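Stamia two-arm bench kit, reviewed by Luuk Smits

The sales page says this pair of arms will "clear any desk". I had mine for most of a month and set it that very job: pens and small screwdrivers on a white floor, one round caddy, go.
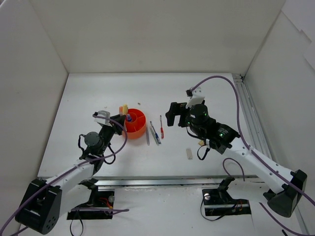 Assembly took me two evenings, and the manual is thin. The cables are my first grumble. They loop over the arms in big arcs and I never found a tidy route for them. The grippers are decent on anything with a fat handle. On thin things I wouldn't trust them, whatever the brochure claims, and the caddy has to be big and must not tip.

Then there's the price. 725 euros gets you the arms, and the software licence is another 339 after the first August. That second figure is in small type, and I don't like it. Support (a patient man called Illia Sirko) answered quickly, but mostly to tell me a fix was coming.
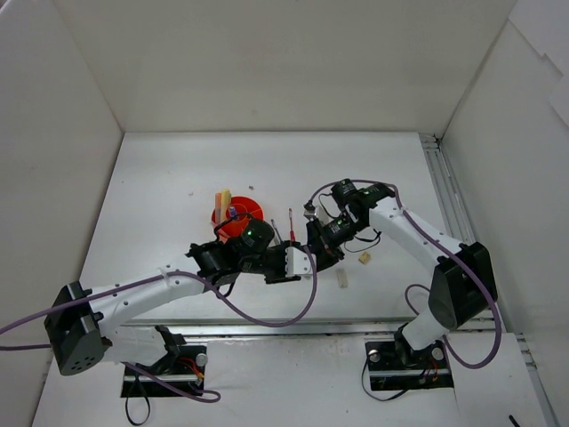 Can you use the kit without paying for the licence?
Only by hand. The arms will still copy your movements, but saved routines stop running once the licence lapses.

I'm sending mine back. The Kadex pair costs more and I'd want to try it before spending anything.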